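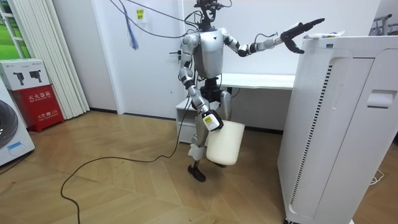

Humanoid stops dead when it reaches for a packet while holding a bucket

Skiler

Hi all, hoping somebody has run into this. We have a humanoid doing a tidying routine: hold the bucket in the left hand, grab the little packet off the top of the air purifier with the right, drop it in, go on to the bedside cabinet by the desk. It used to get through fine. Since September it gets the right hand out over the packet, fingers open, and then the whole upper body locks and the log says fault 679. Twice it also started tipping toward the purifier and I had to hit the stop, which scared me a bit!

With no bucket it runs clean every time. I already recalibrated the right arm and swapped the wrist cable. What am I missing?

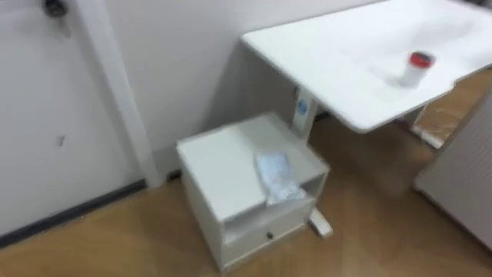 The cabinet, next stop on the route

Cristian Valderrama

I'd look at the left arm, not the right one. On ours the balance controller used an old payload value for whichever hand was carrying, so with one arm stretched out at shoulder height its idea of the center of mass was off and the torque limit tripped. Check what it thinks the bucket weighs. If somebody changed buckets and the number stayed the same, there's your tipping. I'd also have it step closer so the right arm isn't reaching so far.

And please don't run it again until it's on a support line or you have a second person on the stop button. Ours went over from a reach like that and took 4 weeks to fix.

Plurnbridge

just restart it, mine does weird stuff all the time and it goes away

Chambi

Cristian is probably right, but look at your power cable too (I mean the long one on the floor). If a foot comes down on it the ankle reads a slope that isn't there, and then you get a lean. I tape mine down well away from where the robot walks. Also, the cabinet top is a lot lower than the purifier, so even once the first pick works I'd test that one separately, with an empty bucket and at slow speed. Post the log from a few seconds before the fault if you still have it, the code alone doesn't tell you much.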